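Workshop > Who We Are > About Jaramillo

About Jaramillo Shared Workshop

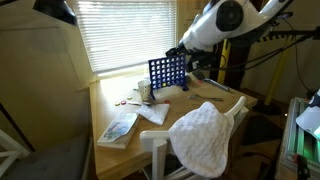

The white arm over the game board, wooden table setup.

Posted in September by Hortensia Inga

Jaramillo is a member-run workshop for people who build robots and automation projects on their own time. Aurelio Mendoza and I started it with 2 benches and a used drill press. We now have 60 members.

Our main group build is called Dramitow. The goal is an arm that can handle ordinary things on a table: game discs, cups, forks, cooking tools. Members write the control code and make their own fixtures. Pravum, a smaller group, works on grippers and cable routing.

New members take a 90-minute safety class before using the arms. Dues are $200 a year, and storage shelves are included. Bring your own laptop and safety glasses. The shop is open until 9 p.m.

Contact: ask for Aurelio at the front desk | © Jaramillo Shared Workshop | Back to top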